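Workshop notebook – tape transfers, Forkosgate
30 August 2021

Started on the second Ukham box. Same story as the first: reels in plain cartons, pencil on the spines, half of it rubbed off. Sulastri wants a yes or no on whether these are the "lost" first sessions the fan sites go on about. I am still at no. Writing down why so I don't have to argue it again in September.

What everybody repeats: Ukham formed as a four-piece under the name Pulo, played dance halls for a year, recorded an album in one night, fell out with the label, changed the name and recorded it all over again. The Pulo version was supposedly wiped. Every article I can find traces back to one sleeve note on the reissue, and the man who wrote the sleeve note was not there. That is one source copied many times.

Reel 1. Baked last week, played clean today. Splices holding except the one before the third song, which let go on rewind. Remade it, 45 degree cut, kept the old splicing tape in an envelope. Speed is 7.5 ips whatever the carton says. Bass and drums on the left, everything else on the right, vocals buried.

The vocal is the problem. The singer on this reel is not the singer on the released album, or if he is he had a cold and a different accent. Sulastri hears the same man. I played her the second verse of the slow one twice against the LP and she still hears the same man. Noted, not convinced.

Reel 2. Wrong box. This is a rehearsal, mono, a lot of talking. Somebody says "Wibisono's amp" at 4:12 and then "no, leave it." If Wibisono was already in the room then this can't be from the Pulo year, going by the band's own account, where he joins after the name change. Either the account is wrong or the carton is. I'd bet on the account, but I wouldn't bet much.

Hum on reel 2 is at 60 Hz and stays put when I stop the machine, so it is ours. Lifted the ground on the second patch bay, no change. Swapped the cable to the converter, gone. Cable is in the bin. Please do not take it out of the bin again.

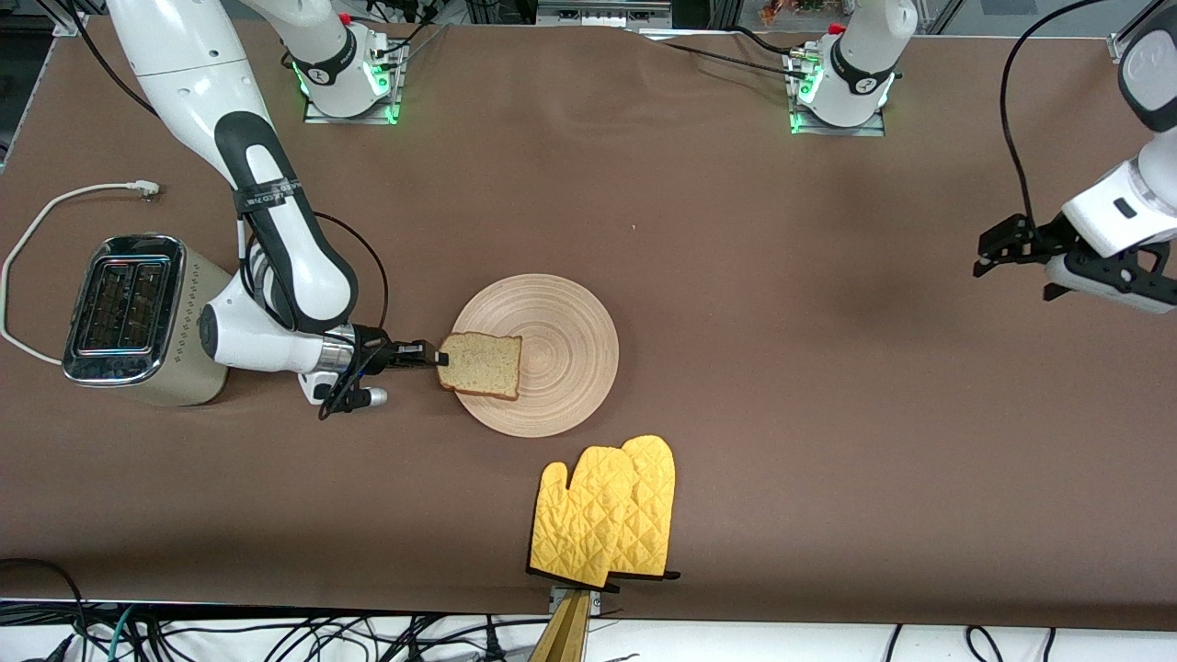 Toaster, plate, one slice of bread.

Reel 3. The good one, if any of them is. Six songs, full takes, count-ins left on. Matrix number 341 in grease pencil on the leader. The forum people will say 341 proves it, as the canceled Pulo single was meant to carry that number. Maybe. A grease pencil mark can be added by anyone with a grease pencil, and these boxes have been sold at least twice. I can't date a pencil mark and neither can they.

More useful: there is an edit in song four, at the end of the guitar break, where the room sound changes. Two takes joined. You don't bother with that on a demo. So somebody meant this for release, which I'll admit goes in Sulastri's favor.

Against: the organ. The Pulo lineup had no organ player in any photo or handbill I've been shown. Sulastri says studios had an organ sitting around and the guitarist could play three chords on it. Fine, but the part on song five is a good deal more than three chords.

Tone note for whoever does the final pass. Nasty ring at 700 on the snare in songs one and two, narrow, take it down 3 dB and stop there. I tried a lift at 4000 to bring the vocal up and all it brought up was hiss. Left it flat. No noise reduction on the archive copy, and please none on the listening copy either until we have all talked.

The seller's letter says the original pressing was to be 600 copies. No paperwork with it. I have put it in the folder marked "claims."

To do:
– ask the seller for a photo of the carton backs before they were relabeled
– reel 4, has shed oxide on the first few turns, bake before anyone touches it
– clean heads, again
– find a clean LP copy, ours is worn enough that the comparison isn't fair to either singer
– Sulastri to try the organ player's sister, if the number still works

Sulastri read this over and wants it recorded that she thinks I'm being stubborn about the vocal. Recorded. Label on the box stays "Ukham, unidentified, 1 of 4" for now, and reel 3 goes back in the cabinet tails out.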